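Home | Notebook | Dye log | Recipes | Suppliers | Search

Sat 15 July
Posted by Mwanaisha Khaemba

Indigo vat, continued. Picking up from where the last page got coffee on it.

Vat 2 was sulking again this morning. Surface dull blue, no coppery skin, liquid underneath more green-gray than yellow. Smell flat. pH strip said a bit over 9, which is too low for this recipe, so lime first, then wait. Did not add more fructose yet. Last time I added both at once and had no idea which one fixed it.

Waited an hour. Stirred slow, one direction, dragged the paddle up the side at the end so it didn't gulp air. Skin started to come back before lunch. Bubbles in the middle, purple-ish. Good.
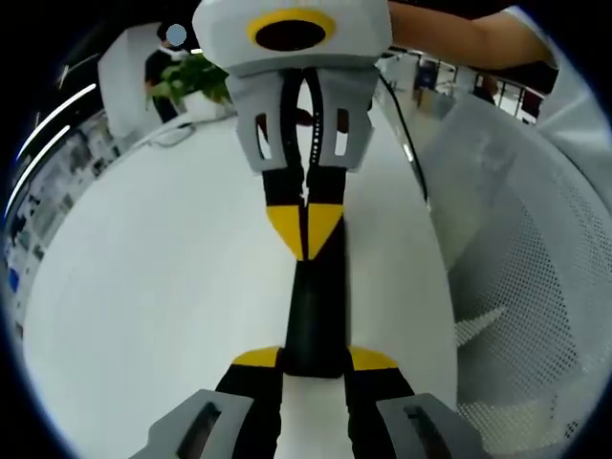
Test strips, all from the Brzozowska linen, scoured last week with soda ash and rinsed until clear. One dip, two dips, four dips, eight dips. Three minutes under each time, ten minutes airing on the line. The one-dip is patchy at the top where my glove held it. The rest are even. Eight dips is very close to the navy we want for the Drundwood curtains but still a hair red. Might just be the wet color, will look again tomorow in daylight by the north window.

Cotton from Desden took the dye badly. Blotches all over, some look like water drops. I think there's still sizing in it. Needs a proper boil, two hours minimum, not the lazy hot soak it got. Whoever does it please write down the soda ash weight, the last batch just says "some".

Weights for the new stock, so I don't have to dig for them:
indigo powder 300 g
lime (calcium hydroxide) 600 g
fructose 900 g
Hot water for the slurry, wet the indigo out first with the marbles in the jar. Shake until there are no dry lumps on the glass. Takes forever. Do it anyway.

Should be enough to wake up vat 3 and top off vat 2 once. After that we are out of powder and I need to reorder. Flilach quoted us on 1,000 g, price OK, shipping silly. Ask if they will put it in with the madder order and send the whole lot in September.

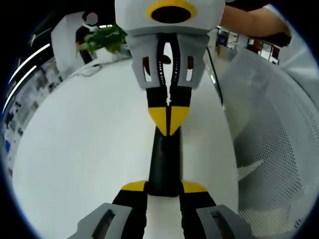 Office, big table.

Resist paste. Tried the rice flour and bran mix again, this time steamed 50 min and kneaded with salt and a spoon of slaked lime. Color went from tan to yellow when the lime went in, like the book says it should. Stencil lifted clean on the linen. On the cotton it cracked along every fold, but the paste was thick and I was rushing. Thinner next time. Also let it dry overnight, flat, not hung up over the heater.

Strip with paste: four dips, short ones, one minute each. Any longer and the paste goes soft and slides. Edges came out sharp on the small leaf stencil, fuzzy on the wave. The wave has those skinny bridges and I think the paste never got right down into the weave there. Push harder with the spatula? Or go over it twice.

Rinse: cold water, no rubbing, let the paste fall off by itself. Then a splash of vinegar in the last tub to neutralize. I forgot the vinegar on strips 3 and 5, marked them with a knot in the corner. Good chance to see if they yellow.
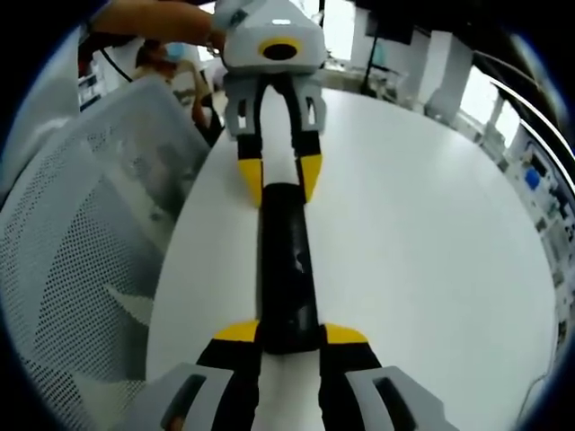

Crocking test, white rag, ten rubs dry, ten rubs damp. Dry fine on everything. Damp left a clear blue mark from the eight-dip. Four-dip left almost nothing. So for the curtains either we wash the heck out of them or go with more dips in a weaker vat. I'd go weaker vat, more dips. Takes longer but the blue sits better. Customer won't care how many dips as long as it doesnt come off on the wall.

Vat temps at close: vat 1 cold, resting. Vat 2 at 95 F, lid on, blanket on. Vat 3 empty and scrubbed.

To do
- boil the Desden cotton, weigh the soda ash
- daylight check on the navy
- new gloves, long ones, mine leak at the left thumb
- email Flilach re shipping
- don't feed vat 2 till Monday unless the skin goes

Comments (3)

Pilar: Cotton is boiling now, 160 g soda ash to the big pot. Water went the color of tea so yes, there was sizing in it.

J.: If the navy is still red when dry try a hot soapy rinse before you judge it. Mine lost most of the purple that way.

Mwanaisha: Did the hot rinse on half of the eight-dip. Redness mostly gone, that half is staying as the curtain sample. Other half is pinned to the board next to it.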